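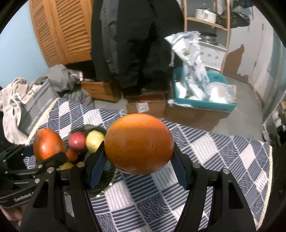 Fruit keeps longer when it is sorted before it is put away, and most of the waste in our house used to come from skipping that step. Mixed plates are fine for a day or two. A mango, an apple, a lemon and a tomato can share a glass plate like the one in the photo, but by the third day the apple has started to hurry the others along. Apples give off ethylene, and so do ripe mangoes and tomatoes. Keep lemons and oranges apart from them if you want them to last the week.

Oranges and lemons
Both will sit at room temperature for a week. After that move them to the salad drawer, loose or in a net. A sealed bag traps damp and you get blue mould on the underside. Check the bottom fruit first. A heavy orange has more juice than a light one of the same size, and the dimples on the peel tell you very little.

If a recipe needs zest and juice, take the zest first. Grated zest freezes well in a small jar – press it down and scrape out what you need with a fork. Roll a lemon under your palm on the worktop before cutting it.

Mangoes
Leave a hard mango in a paper bag with an apple until it gives slightly near the stalk. Colour is no guide, as some kinds stay green. Once soft, it can go in the fridge for a few days. Cubes freeze on a tray, then go into a tub.

Tomatoes
Keep them out of the fridge until they are fully ripe. Stand them stalk end down. Very ripe ones can be chilled for two days, then brought back to room temperature before eating.

Using up the tired ones
My neighbour Hryhorii Mykhailiuk gave me this in May and I have made it most weeks.

1000 g mixed soft fruit, peeled and chopped
300 g sugar
Juice of one lemon

Simmer everything in a wide pan until it drops slowly from the spoon, stirring more often towards the end. Cool, jar and keep in the fridge. Use it within two weeks. It is less sweet than jam and will not keep like jam – do not put it in the cupboard. Leave tomatoes out of this one.

Fruit plates and bowls
Wash them in hot soapy water between fillings. Mould spores stay on the surface and will start on the next lot.

Updated August 21, 2019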